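Re: [rediren-dev] width estimate drops out on shiny things

Sorry for slow reply, been buried in the Vellmont merge. Quick answers inline, then what I found.

Toivo Valtonen wrote:
> Since the June build my width estimate goes to zero partway through
> the approach. Happens on anything glossy. Mug, tap, steel lid. Matte
> stuff is fine. I've tried both depth filters and turned the smoothing
> right down, no change. Is the planner throwing the candidates away or
> is perception never handing them over? Log says "no valid span" and
> nothing else.

Perception never hands them over. Planner is innocent this time. The span check wants a closed rim contour, and if any part of the contour has a confidence hole bigger than the gap limit it bins the whole lot. Used to bin just the bad section. That changed when we pulled in the Soltier contour code, my fault, I read the diff too fast.

> Would bumping max_gap help?

A bit, but don't. I tried 23 (default is 7) and it starts joining the rim to whatever is sitting inside the object. You get a lovely closed contour in completely the wrong place.

Ran the replay set last night with the old behaviour patched back in. 1,828 approach frames, 323 of them hit "no valid span" on the current build. With the patch nearly all of those come back with something usable. The ones still failing are mostly glare on a curved edge seen from low down, havent looked at them properly.

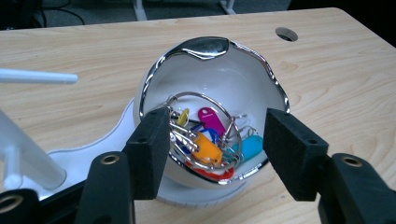

Rim fitting is where I'd like to spend the next bit of time, before anyone touches the planner. Right now we fit an ellipse and assume whatever is left over is noise. Fine for a mug. But take the white bowl with the silver rim: the edge ripples up and down the whole way, the far side is one big bright reflection, and the pads are hiding some of the front. Ellipse is hopeless on that. And the tag nearest the right inner wall is close enough that with a big max_gap I'd expect it to get pulled into the contour. So I want to fit the two side sections on their own, the bits between the pads, and only fall back to the full ellipse if either side is missing.

Second thing, the target label. If you ask for "keys" the planner still takes its width from the outermost contour, so you get a bowl grasp. Known, there's a ticket, it's the container flag not making it across from the segmenter. Not fixing it in this patch.

Patch is on the chiba branch, not on main. To try it:

pull chiba, rebuild perception only
set span_mode to partial
leave max_gap at 7
delete your cached contours or you'll be testing the old ones (did this twice)

Toivo can you send me the log for the steel lid one? Want the raw confidence as well if you kept it. And if anybody has replays with a dark tabletop please shout, all mine are pale wood and I dont trust the background thresholds.

Will add a proper error message too, "no valid span" is useless.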